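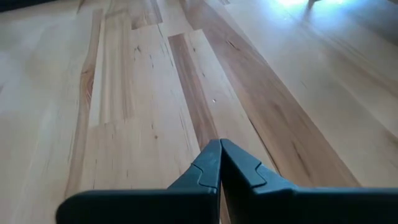 Setting the closed position on the Flenell two-finger gripper kit

Applies to: Flenell kit, standard tapered fingers, wrist camera fitted
Last revised: 12/17/25

This page covers fitting the fingers, setting the closed position and checking the result through the wrist camera. Allow 30 minutes for a first installation. The procedure is the same for kits bought directly from Seltbridge and for kits supplied with a Hendricks arm.

Before you start

Park the arm with the gripper clear of the work surface and turn off motor power. Leave the controller on. You will need the hex key from the kit, a soft cloth and a computer running Brirkasine.

Fit the fingers

1. Wipe both mounting faces. Grit under a finger shows up later as a tip that sits high.
2. Slide each finger onto its base part until it stops. Left and right fingers are mirrored and do not interchange.
3. Start both screws by hand, then tighten them evenly with the hex key. Do not use thread locker.

Set the closed position

1. Clear the area around the fingers and restore motor power.
2. In Brirkasine, open Tool > Gripper > Limits and select Manual.
3. Jog the fingers inward at the lowest speed. Stop when the tips nearly touch. A narrow dark gap between the fingers below the tips is normal with the tapered set – do not try to close it by driving harder.
4. Press Store Closed.
5. Jog outward to the widest opening your job needs and press Store Open.
6. Cycle the gripper 2 times from the Test tab. If the closed reading differs between cycles, recheck the screws and repeat from step 2.

Check the camera view

Open the live view with the gripper closed. The fingertips should meet near the center of the width, in the lower half of the picture. The base parts will cover part of the bottom edge. If the tips sit well off to one side, loosen the camera bracket, turn it slightly and tighten it again.

Glossy floors and tabletops reflect overhead light into the lens. Set exposure to Fixed and start at 900 in the exposure field. Lower the value if grain or surface marks wash out near the fingertips. Glare away from the tips can be left alone.

Save the settings

Save the limits and exposure under one tool name. Brirkasine does not copy exposure when a tool is duplicated – enter it again by hand.

Known issue: after a controller update the stored open limit may read zero. Store it again before running a program.

Procedure by Padmavathi Sastry. Checked by Ryan Greenwood.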